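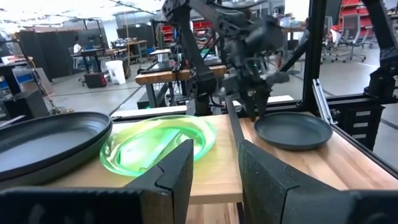

The green glass plate with the dark gray ones

Plates, pans and that green dish: your questions

I keep getting the same emails about my mismatched tableware, so I've put my answers in one spot. Grab a coffee!

Where did the green plate come from?
A secondhand shop in Fadcombe. I went in for a lamp and came out with glass, as usual. I love how it goes nearly lime when the light gets through it (on a dark table you lose most of that, so keep it on pale wood if you can).

Is it OK to mix glass with dark gray plates?
Yes, please do! I'd stick to two colors and let the sizes wander. A big charcoal plate with a wide rim, a smaller gray one, then one piece of colored glass and you're done. My friend Tamara Savchuk sets her whole table this way and adds white napkins.

Can I put colored glass in the dishwasher?
I don't. Warm water, a soft sponge, a drop of soap. Older glass can go cloudy in the machine and there's no fixing it that I know of.

And the oven?
No. Unless the maker says it's ovenproof, treat it as a serving piece and let hot food cool a bit first.

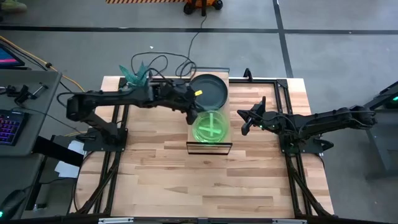
Green dish and dark frying pan on the striped wood bench

Do you serve straight from the frying pan?
All the time. I put the pan on a long wooden tray and the green dish in front of it for whatever goes on the side, usually lemon wedges or pickles. A tray with handles at both ends is so much easier to carry than a board.

How do you look after the wood?
Wipe it, dry it right away, and oil it when it starts to look thirsty. I do mine every November and again in spring, and Ieuan Mathias (he's my oil supplier and very patient) tells me that's plenty for a surface that only sees crumbs.

How do you store plates without chipping them?
Biggest at the bottom, with a paper towel between each one. I keep stacks to 6, and the glass goes on top, never in the middle.

Will you sell me the green one?
Ha, no. But try Fadcombe early, before 7 if there's a yard sale on, and bring newspaper to wrap things in.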